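### 3.2 Collecting the sock demos

Student project, one term, small budget. Team Vesero started in December with the hand-held gripper and a table. Socks first - towels were to much fabric for two fingers. Each demo is one person, one grasp, one sock. We kept 2,000 for training and held out 281. The rest were thrown away, mostly slips at the start.

Figure 4 shows the approach pose, a fingertip pad on each side of a fold.

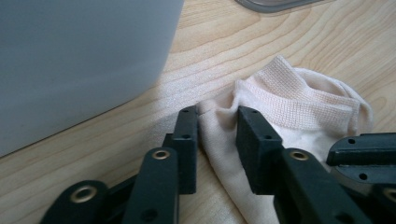 *Melahat Taşdemir, Skondholm Robotics Club - January 25, 2018*

**Figure 4.** Gripper at a fold of a cream sock, cuff open.

Pinching a fold was easier to teach than grabbing the cuff edge. Cuff grasps need a flatter approach and the pads hit the table. Folds stand up by themselves. Downside: the policy learns to look for folds, so a sock lying flat gets almost no good grasps. See Section 4.

Labels were done by hand in Vidix, start and end of every grasp. Slow. Two of us labeled the same 16 demos to check agreemnt, differences are in Table 2.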